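木のもようは どうしてできるの?

つくえや ゆかの板を よーく見てみて。茶色のすじ、ありますよね。あれを「木目(もくめ)」といいます。

正体は年輪(ねんりん)。木は毎年ちょっとずつ太ります。春から夏のはじめは ぐんぐん育つので、色のうすい やわらかい部分ができる。夏のおわりごろは ゆっくり。こっちは色がこくて、かたい。冬はほとんどお休み。で、また4月ごろになると育ちはじめる。これのくりかえしで、わっかが1年に1つ。

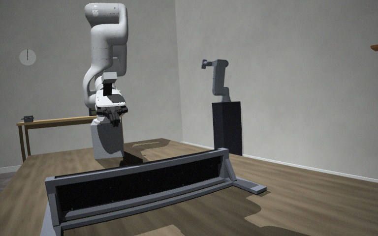
じゃあ、丸いわっかが なんで板だと すじになるの? ここ、だいじ。

のりまきで考えましょう。包丁でふつうに輪切りにすると、丸いうずまき。たてに長く切ると……長いすじ! 木も同じです。丸太をよこに切れば丸、たてに切れば すじ。切る場所でもようが変わります。

・まんなかを通って切る → まっすぐなすじ。「柾目(まさめ)」
・はしのほうを切る → 山や たけのこみたいな形。「板目(いため)」

柾目は そりにくい。板目は1本の丸太から広い板がとりやすい。どっちがえらいとかは ないです。
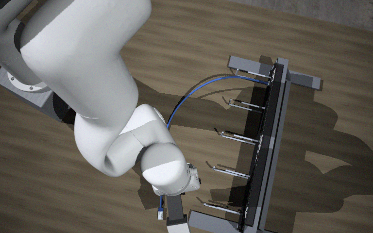 こい茶色と うすい茶色の すじもよう

まるい点が出ている板もあります。これは「節(ふし)」。えだが生えていたところです。えだのまわりでは すじがぐにゃっと曲がるので、さがしてみててね。

パルンポート木のしりょう館には、わっかが304本ある丸太が おいてあります。つまり だいたい304さい。外がわの10本くらいは すごくほそい! 虫めがねがないと むりです。館の ウシャ・デヴァディガさんに聞いたら、「雨が少ない年や、日かげになった年は ほそくなりやすいんですよ」とのこと。なるほど。

あと、熱帯の木には年輪が はっきりしないものもあります。一年じゅう あたたかくて雨もふると、育ちかたが あまり変わらないから。雨の少ない季節があるところだと、わっかができる木もあります。

やってみよう
1 家の中で、もようのちがう板を3つさがす
2 うすい紙をあてて、えんぴつで軽くこする(でこぼこのある板でやってね。つるつるだと うつりませせん)
3 柾目か板目か、紙のうらに書く

木にみえて、じつは もようを印刷したシートのこともあります。同じもようが なんども出てきたら、たぶんそれ。

お問い合わせ | © パルンポート木のしりょう館 | ページの先頭へもどる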